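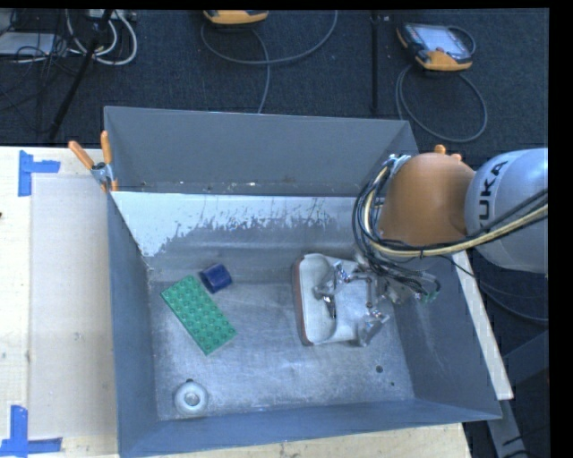 Journal > Household > Sorting and Storage

The Metal Bin: Notes on a Household Procedure for Small Objects

Posted in August | 5 comments | 30 shares

It has been the practice of this journal to record household procedures once they have been in operation long enough to be judged fairly. The subject of this entry is the grey metal bin, which has served as the single point of collection for small, unclaimed objects in our home since we left the flat on Moriarty Street.

Prior to the bin, such objects were distributed across the kitchen windowsill, the hall shelf, two bowls and the top of the refrigerator. Retrieval depended on memory. Amparo Arrieta, with whom I share the house and the greater part of its clutter, estimated that we had bought the same picture hooks 4 times. I did not dispute the figure.

The bin was purchased from Prundard, a dealer in second-hand shop and workshop fittings that has now closed its premises. It is rectangular, open at the top and considerably larger than the task requires. The pale coating has come away in ragged patches along one wall, and the bare metal shows through in small scratches and flecks. The floor is scuffed throughout. I gave some consideration to repainting it and obtained a colour card for the purpose. The card was subsequently placed in the bin and has not been seen again.

The procedure is as follows. Any small object found without an evident home is placed in the bin by whoever finds it. Nothing is to be removed except for immediate use or at the monthly sorting. At the sorting, the bin is brought to the wooden table, each remaining object is considered individually, and one of three outcomes is recorded in the notebook: returned, retained or released.

I am aware that a notebook may seem excessive. Amparo has said so, in those terms. I would observe only that the notebook is where we found the location of the spare key in June.

The current contents are modest. There is a green toy building plate, studded, of the kind on which smaller bricks are assembled. My niece left a quantity of these with us over the winter holidays, and I had understood that all of them had been sent home by parcel. This one is accordingly listed as "returned (pending postage)", a category that does not strictly exist and which I have pencilled into the margin.

Next to it lies a short dark blue cylinder. Neither of us has been able to establish what it belongs to. Amparo favours the stationery drawer and I favour the garden shed. Under our rules, an unidentified object may be retained for 5 sortings, after which it must be released regardless of sentiment. The cylinder has reached its second.

The small white rounded piece with the grey centre and the dark tab is likewise without a confirmed origin. I had proposed that it came from the Nellalis lamp in the spare room. The lamp was examined and appears to lack nothing. The matter stands over.

The white shallow container is a more difficult case, in that it is itself a receptacle. It has rounded corners, a reddish-brown edge along one side and an elongated hollow that would seem well suited to holding pens. Žofie Halás, who stayed with us in the autumn, regarded containers within containers as the first sign of a failing system, and I have come to share her view. Once a small dish is admitted, objects are placed in the dish, and the dish acquires rules of its own. I have recommended release. Amparo wishes to keep it for the bathroom.

Some remarks on costs may be of use to readers contemplating a similar arrangement. The bin was $30. The notebook was already owned. A set of divided trays from Ciltadura, which we considered at the outset, would have come to $400 with delivery, and would in my opinion have encouraged us to own more small objects in order to fill them.

With respect to maintenance, the bin is wiped with a damp cloth after each sorting and dried at once. The two small dark spots on the floor do not respond to wiping. I have tried bicarbonate of soda and a soft brush without improvement, and would be grateful for advice from any reader with experience of old metal fittings. Products with a strong odour are not suitable, as the table is also used for meals.

Correspondence concerning the previous entry, on the labelling of preserving jars, has been received and will be answered in due course. The next entry will address the linen cupboard, subject to Amparo's agreement that the door may be opened.

Filed under: Household, Sorting

5 comments | Share this entry

Contact | Copyright, all entries the property of the author | Back to top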